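Category: Retail notes | Tags: shelves, shoe care, store layout

We use cookies to remember your settings. By continuing to read you accept this. Accept | Settings

# Flarkska Shelf Notes

A data card for the written and photographed notes on shoe and shoe-care shelves, kept by the Skirkell shop group in Usville.

Last revised: Feb 25, 2022

## What is in this collection

Flarkska is a collection of 3000 short records about how small shops arrange footwear and the goods that belong beside it. Each record has a shelf code, a short text of what stands on the shelf, and, for 596 of them, one or more photographs. The texts were written by the people who fill the shelves, in their own words. Afterwards I corrected the spelling and made the names of the products the same everywhere.

The work began from a practical trouble. When a new person came to the shop, we explained the shelf to them by pointing. If the person who could point was at lunch, the polish went to the wrong place and stayed there for a week. So we started to write it down, and in April the notes had already become too many for one binder.

## How the shelves are described

We write from the front of the shelf to the back, and from the left to the right. The front row is for the things a customer picks up with the hand: tins, bottles, brushes, laces. The back row is for the things which come in cartons or shoeboxes and can be stacked. A record may have these fields:

- `shelf`: the code of the shelf
- `front`: what stands in the front row
- `back`: what stands behind it
- `facing`: if the labels are turned to the customer (yes, no, mixed)
- `state`: tidy, half tidy, or to be done
- `remark`: free text, any length

The field `state` is a matter of opinion. Two people looked at the same shelf on 20 occasions as a trial, and they disagreed on 6 of them, mostly between "tidy" and "half tidy". Please don't use it as a measure of anything exact.

## The shoe-care shelf

This is the part of the collection that people ask for most, because shoe care is hard to keep in order. The pieces are small, the tins are round, and a customer who compares two colours puts back both in the place of one. Our habit is to keep each kind in its own small group — tins with tins, bottles with bottles, brushes lying next to each other — and to put the groups near the front rail, where they can be seen.
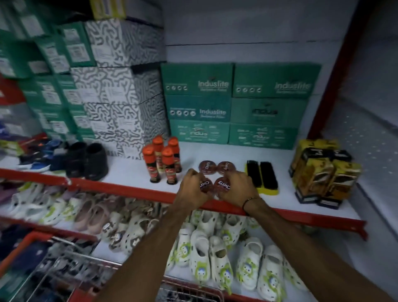
Tins should be straightened with both hands, one tin in each, so that the neighbours are not pushed back. The lid must be readable from the aisle side. We used to pile the tins up, but a pile falls when somebody pulls the lower one, and now we keep them in one layer wherever there is the room.

For liquid polish the rule is simpler: caps up, labels forward, bottles close together. Brushes lie with the bristles all in the same direction. Boxed goods may be piled at the end of the row, with the heavier boxes at the bottom.

The shoeboxes are a separate question. In the records we name them by the colour or pattern of the box, for example "teal box" or "maze box", and only after this by the supplier. It sounds childish, but everyone finds the box faster in this way. Loose shoes out of their boxes get the word `loose` in the remark. We don't try to list them pair by pair.

## Known problems

- Cartons that have nothing to do with shoes are sometimes stored at the back of a shoe shelf. They are in the records under `back`, with the name printed on them, if it could be read.
- The words "polish", "cream" and "wax" were mixed in the early records. I repaired what I could check against the photographs. The rest I left as it was written.
- The shelf codes changed when the Wojcik shelving was put in. Old codes end with the letter W and there is no full table to translate them.
- Colours are named by eye. One writer's "brown" is another writer's "dark red", and for tins this matters.

## Use

You may use the notes for training shop staff, for planning shelves, or for studying how people describe ordinary goods. Please keep the name Flarkska with any copy and say if you have changed the field names. Prices are not included and will not be added.

Corrections are welcome, also to my English. Please give the shelf code and the old text together with the new one.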